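Ikent Institute Reports Results on Learning Two-Handed Tableware Tasks from Hand-Held Grippers

May 31, 2022

The Manipulation Group at the Ikent Institute has published the results of a study on teaching robot arms to handle tableware from human demonstrations. The study, carried out with the Rieger Laboratory, examined whether a policy trained only on recordings made with hand-held grippers can be transferred to a two-arm robot without any demonstrations on the robot itself.

The work was conducted within the Lolitz project, which supports research on household automation. The report and its appendices are available from the institute's publications office.

Method

In the approach used by the group, a person carries one gripper in each hand and performs a task at an ordinary table. A camera on the gripper records the approach to the object, the closing of the fingers and the release. The position of each gripper over time is recovered from the recordings and the motion data, and the opening of the fingers is stored with every time step. The result is a set of paired left-hand and right-hand paths that can be replayed or learned from in the same form.

The training set for the study contains 2000 demonstrations recorded in 14 homes. Participants used their own tables and were asked to leave the rooms as they were. Four tasks were included: lifting a plate from a flat surface, passing a plate from one hand to the other, stacking two plates, and setting a plate down at a marked place. Each participant received a short period of practice, and the practice recordings were excluded from training.

Plates were chosen as the main object because they are difficult for two-finger grippers. A plate lying flat offers little space under its rim, and a small error in height causes the fingers to slide over the edge or press against the table. Tablecloths add a further difficulty, as the cloth may move together with the plate. The fingers of the gripper must therefore be placed on either side of the plate, or at its rim, before any lifting force is applied.

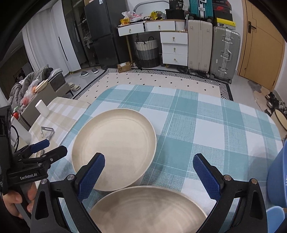
Results

The trained policy was tested on a two-arm robot in the Rieger Laboratory, in a room that did not appear in the training data. A total of 900 trials were carried out, divided evenly among the four tasks. A trial was counted as successful only if the plate reached its final position without being dropped and without help from the operator.

The policy completed the lifting and placing tasks more reliably than a comparison policy trained on demonstrations from a single home. The difference was largest when the table was covered with a patterned cloth. The authors attribute this to the variety of surfaces and backgrounds in the recordings. When the number of homes was reduced and the number of demonstrations was kept the same, performance in the test room fell.

Passing a plate between the two hands remained the weakest task. Most failures occurred at the moment of release, when one arm opened its fingers before the other had a firm hold. The report notes that the timing between the two hands was recorded less exactly in the first part of the collection, and that 128 demonstrations were removed for this reason.

Further Work

A second round of recordings is planned for August and will cover bowls, cups and cutlery. The group also intends to compare several finger pad surfaces under the same test conditions. The processed paths, together with the software used to align the two hands, will be released through the Venau data archive for noncommercial research. Requests for early access may be sent to the project office and should include a short statement of the intended use.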